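Workroom tables: what we did in January

The six long tables in the Husar Street workroom have been sanded back and re-oiled. They had not been touched for years, and the rings from mugs and glue pots had gone past the point where a damp cloth would help. The work took 18 hours in all, spread over several evenings, and the room was back in use before the end of the month.

We used the clear oil from Tradonar, two thin coats with a night between them. The first tin ran out halfway through the fourth table, so if you notice a slight change of tone between the window side and the door side, that is the reason. It should even out as the wood ages.

The total came to £431, including sandpaper, oil, cloths and the hire of a sander from Gandia. A further £69 went on trays. These are for anything small, sharp or sticky — screws, blades, open glue, brushes waiting to be washed. Please keep them on the table while you work and put them back on the shelf by the sink afterwards, wiped.

A few requests. Leave the tables clear when you finish, even if you are coming back the next morning. Wipe spills at once with a dry cloth and don't use the kitchen spray, which takes the oil off. Cutting should be done on a mat, and there are plenty in the drawer marked Hondik. Hot glue guns need to stand on a tile. If you are moving something heavy, lift it — two of the deeper scratches we sanded out ran the full length of the table.

The oil needs topping up once a year. We have kept back one unopened tin, and anyone who would like to learn how it is done can put their name on the sheet by the door. It takes 30 minutes a table and old clothes are a good idea.

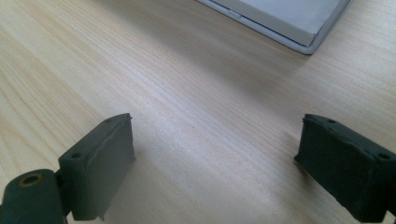

Wooden tabletop and grey tray, workroom.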